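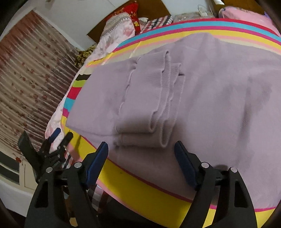
Mauve knit on the striped bed cover.

I promised in May to write again about our vegetables, and then I was silent for a long time. The reason is simple, it was the eggplant season. When the eggplants come, I do not write, I do not answer the phone, and my kitchen smells of smoke until late at night.

For the readers who are new: we have a small farm outside Voline, with two plastic tunnels and one open field. Most of the people in our village grow tomatoes. My family did this too, until the price fell so low that we were paying for the boxes and getting almost nothing for what was inside. So we changed one tunnel to eggplants, and after one good year also the second one. Now we have roughly 3000 plants. It sounds like a lot when I say it to city people, but for a wholesaler it is small.

We grow mainly a variety which is called Milta here. It is long and dark, with thin skin and not many seeds. The buyers like the color. What they do not like is that it gets scratched so easily. A leaf which rubs on the fruit in the wind is enough to make a brown line, and then the fruit goes to second class. Last winter I decided to try also Daza, a striped one, shorter and more round. I planted only 300 of them, at the end of the tunnel near the door, where it is colder.

I must say that Daza surprised me. The nights in spring were cold and the Milta plants stood still, as if they were waiting for something. Daza did not grow quickly either, but it kept its flowers. When we picked the first box of it, Milta had only very small fruits. Later in the summer Milta became much stronger and gave more weight, so I am not going to replace it. But for the early market I will plant more Daza next year.

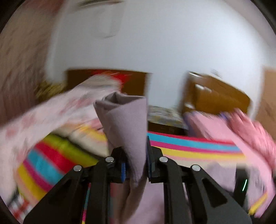
Do you cut the side shoots on eggplants like on tomatoes?
Only the ones below the first flower. Above it I leave two or three strong stems and tie each one to its own string, and after that I take away only the leaves that touch the fruit.

The selling was more difficult than the growing. The cooperative in Nadport takes Milta without a problem, but for the striped ones they told me that they have no price on their list. I drove there at five in the morning with 100 kilos and came home with more than half of it. After this I started to sell Daza directly at the small market in Voline, together with a paper where I wrote how to cook it. People took the paper first and the eggplant second, but they took it.

My mother bakes it with garlic and white cheese. She does not put salt on the slices before, as she does with the dark ones, and I did not notice any bitterness.

Now the tunnels are almost finished. I still have to pull out the old plants, wash the strings which can be used again and order the seeds. If somebody knows a good striped variety with a stronger skin, please write it in the comments. I would like to try one more next spring, maybe on the side where the peppers were.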